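Werkstattbuch, Oktober 2022
Tuch und Tisch, zweiter Anlauf
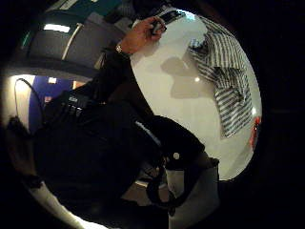 Das gestreifte Tuch auf dem weißen Tisch, zerknüllt.

So, weiter mit den Tüchern. Im Juli hatten wir das Thema ja schon mal halb angefangen und dann liegen lassen (mea culpa, die Notizen von damals sind auf drei verschiedenen Zetteln und einer davon klebt im Ordner von Tamura). Diesmal also ordentlich ins Buch, damit Hoi-yan nicht wieder raten muss, was ich gemeint habe.

Stand der Dinge: Das grau-weiß gestreifte ist mir inzwischen das liebste von allen, weil man an den Streifen sofort sieht, ob man gerade faltet oder schief. Bei den einfarbigen aus der Lieferung von Chang merkt man das erst am Schluss, wenn die Ecken nicht aufeinander liegen, und dann darf man alles wieder aufmachen. Mit Streifen richtet man sich einfach am nächsten Band aus, fertig. Hätte ich auch früher drauf kommen können!

Ausgangslage ist immer zerknüllt hingeworfen, kein Vorsortieren, kein heimliches Glattziehen beim Hinlegen. Hoi-yan Kwok hat mich dabei schon zweimal erwischt, man macht das wirklich automatisch. Danach: eine Ecke suchen, Nachbarecke suchen, anheben, ausschütteln, ablegen, glattstreichen von der Mitte nach außen. Einmal längs, einmal quer, noch mal quer. Wer am Ende ein Päckchen haben will, das auch im Regal liegen bleibt, legt die offene Kante nach hinten.

Maße vom Übungstuch laut Lieferzettel 60 x 60, in cm natürlich. Gewaschen bei 60 Grad ist es ein bisschen eingelaufen, und zwar nicht gleichmäßig - in Streifenrichtung mehr als quer. Ich habe deshalb aufgehört, Kante auf Kante zu bestehen. Bei den gewaschenen lieber die Mitte treffen und außen einen kleinen Versatz lassen, sieht gestapelt keiner.

Zum Tisch: Die weiße Platte ist super, solange man nicht direkt unter dem Licht steht. Dann spiegelt es punktförmig, und der Schatten vom eigenen Arm fällt quer über die Fläche, genau dahin, wo man die zweite Ecke sucht. Bei den hellen Streifen stört mich das schon sehr, die verschwinden fast auf dem Weiß. Ich probiere nächstes Mal, mich auf die andere Seite zu stellen. Die Unterlage von Lutitura habe ich auch kurz getestet, die ist matt, aber so griffig, dass das Tuch beim Glattstreichen hängen bleibt und Wellen wirft. Liegt wieder im Schrank, zweites Fach, falls jemand sie für was anderes braucht.

Am Rand liegt außerdem wieder Kleinkram, rot mit ein bisschen Orange, direkt neben dem Tuchende. Bitte Platte wirklich frei machen, bevor jemand ausschüttelt! Mir ist heute beim ersten Schwung was runtergefegt und unter das Regal gerollt.

Noch offen:
- Ferereti mit einem r oder zwei? Auf dem Karton steht Fereretti, so bestelle ich jetzt auch. 400 Stück Mindestmenge ist mir aber zu viel, ich frage nach einem kleineren Paket.
- Die 2 Tücher mit ausgefranstem Saum aussortieren, die taugen noch als Putzlappen.
- Zettel vom Juli bei Tamura rausholen und hier einkleben.

Hoi-yan möchte beim nächsten Mal mit dem Rollen statt Falten anfangen. Bin skeptisch, aber gut, wir probieren's. Bügeln lasse ich weiterhin bleiben.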